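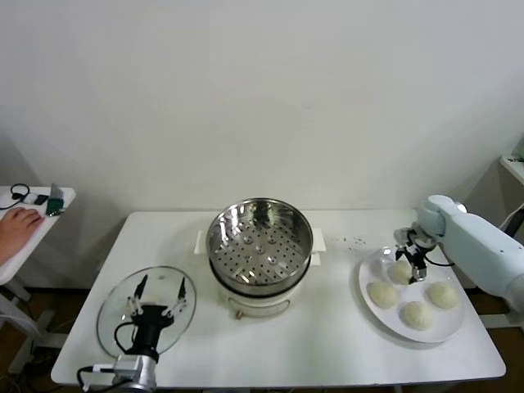 Councillor says he's "listening" on the Tilska Road closure but won't say how he'll vote. Can we make him?

Posted by Danylo Sydorenko, 2024-12-08

Bindov borough council wants to close Tilska Road to through traffic. I have no strong feelings about roads in general but I live on this one's obvious alternative, so I have acquired some.

We got up a petition in August. It had 1,046 signatures when we handed it in, and the council's own rules say anything over 1,000 gets a debate in full council. We were then told that 38 had been struck off for "incomplete address". Anyone with a calculator will see that leaves us in an awkward spot, or would do, if 1,046 minus 38 weren't still over the line. I checked it three times. The democratic services office has now checked it as well and the debate is on the agenda.

My problem is our ward councillor. Before the election his leaflet said he was "firmly opposed to any closure". Since the election he has been "listening". He listened at the library, he listened outside the bakery, and he listened to me on the phone for most of a lunch break, and at the end of it I knew a good deal about his knee and nothing about his vote.

Is there any way to make him state a position before the meeting? And can I read his own leaflet out in the public speaking slot, or will they cut me off?

Ihor Yatsenko
Top contributor

No, you can't make him. A councillor doesn't have to tell anybody how he'll vote, and if the monitoring officer has been at them he may have been told not to. The word to look up is "predetermination". A member is allowed to lean one way (that's predisposition, and having said so in a leaflet is generally fine) but he mustn't turn up with his mind shut. Plenty of councillors have discovered what a marvellous thing this is to hide behind. You ring up asking about a road and get a short lecture on the integrity of decision-making.

What you can do is ask for a recorded vote. At most councils a handful of members have to request it before the vote is taken, so you need a friendly one, and he or she needs a few friends. Look in the standing orders for your council, usually under "Voting", and see how many names it takes. Without it the minutes will just say the motion was carried or lost, and your man can tell each end of the street whatever it wants to hear.

On speaking: register early. The deadline tends to be noon some days before, and it's buried. Quoting his leaflet is fine as long as you quote it properly and stop there. "In the spring the member for this ward wrote the following" and then read it. If you go on to call him a weathervane the chair will switch your microphone off, and will enjoy it. 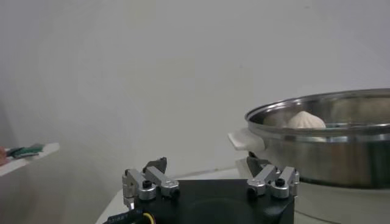
Take paper copies of the leaflet too. Hand one to the local reporter, if you still have one, and one to the clerk. Don't wave it about. Somebody always waves it about.

One more thing. Check whether the debate ends in a decision at all. Petition debates often finish with the council "noting" the petition and passing it to whichever cabinet member wanted the closure in the first place. If so, get your friendly councillor to put down a motion with actual words in it, and do it before the agenda closes.

pongsiri_bus_user

Just vote him out. We did it in Rillari and the new one is worse but at least he answers emails.

Also why are you against it, closing roads is good for buses.

Helen by the bypass

Agree with Ihor about the recorded vote. We didn't ask for one over the swimming pool and to this day I've not met a councillor who voted to shut it -- yet shut it is.

I'd add that people turning up matters more than the speech. We printed 200 flyers with the date, time and room on them and put them through doors ourselves, and the public gallery was full by the time the mayor came in. Put the room number on. Ours was moved twice and half of us sat through a good chunk of Licensing first.

Comment by Danylo Sydorenko

Thanks Ihor, very useful. Standing orders say five members for a recorded vote and I have two so far, one of whom describes himself as "listening". Helen, flyers are being done. To the bus user: the closure plan takes the bus off Tilska Road as well. It's in Appendix C.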